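Skarken Court, ground and first floor
Walk-round checklist with comments
Inspected by: Jocelyn Tolentino
Accompanied by: Dexter Samonte (lettings)
Started 9.40, Friday

Marks used: OK, Poor, Fail, Not seen. "Not seen" means I was told it was fine and did not get to look at it.

1. Front entrance and lobby
Door closer: OK. Shuts fully from any angle.
Mat well: Poor. The mat has curled at the street side again. I reported this in June and was told a heavier mat was on order. Same mat.
Lobby lighting: OK.
Notice board: Poor. The fire action notice is behind a takeaway menu. I moved the menu.

2. Escape routes
Rear corridor: Fail. Two bicycles and a flat-pack wardrobe. Mr Samonte says they belong to a tenant who is "in the middle of moving". He said that last time as well, and I would like to know how long the middle lasts.
Final exit, rear: OK. Push bar works, door opens to the full width.
Stair handrail: Poor. Loose at the half landing. Someone has put tape round the bracket. Tape is not a repair.

3. Fire doors
Door 3, first floor: Fail. Smoke seal missing along the top edge. The contractor's sheet from Hivon has this door as "seals checked, all good". I can't see how anyone checked a seal that isn't there.
Bin store door: Fail. Wedged open with a folded bit of cardboard. Removed.
Other doors on both floors: OK, closers a little slow.

4. Alarm and emergency lighting
Weekly test log: Poor. Entries are all in the same pen and the same hand, and every test is timed at 10.00 exactly. It may be that Nestor Mangubat is a very punctual man. I have asked him to ring me when he does the next one.
Panel: OK. No faults showing.
Emergency lights: Not seen. The three-hour test is said to have been done. Certificate to be sent.

5. Electrical
Intake cupboard: Poor. Used for storing paint, 19 tins. Clear it.
Extension lead, laundry room: Fail. A Volletti four-way lead plugged into another lead. The second dryer needs its own socket. I was told the lead is "rated for it". I asked where the rating was written and we moved on.
Portable appliance labels: Poor. Labels are on everything, including a wooden coat stand, so I don't put much weight on them.

6. Water
Hot tap, first-floor kitchen: OK.
Temperature records: Not seen. Lilibeth Cabrera keeps them and was out.
Unused shower, room 603 (the numbering is the landlord's, there is no sixth floor): Poor. Flushing sheet is blank after the second week.

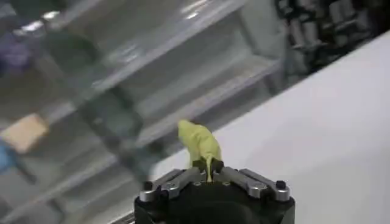
QUIAMBAO, June

Comments and follow-up

The managing agent's reply to my last visit listed every item as closed. Going by today, the rear corridor, the mat and door 3 are as open as they ever were. I would ask that "closed" is kept for jobs where someone has gone back and looked.

Rear corridor to be cleared by the end of the day. Door 3 seal to be fitted within the week, with a photograph of the top edge, not of the whole door. Handrail bracket to be fixed into the wall with proper screws. The 40 pounds quoted for this seems low and I'd want to know what it covers.

Trinidad Dagdag in the ground-floor flat says her window won't lock. It wasn't on my list and I didn't have time to go in. Please add it to the next one.

Papers still owed: emergency light certificate, water temperatures, the Hivon sheet with a signature I can read.

Finished 11.15. Copy left with D. Samonte.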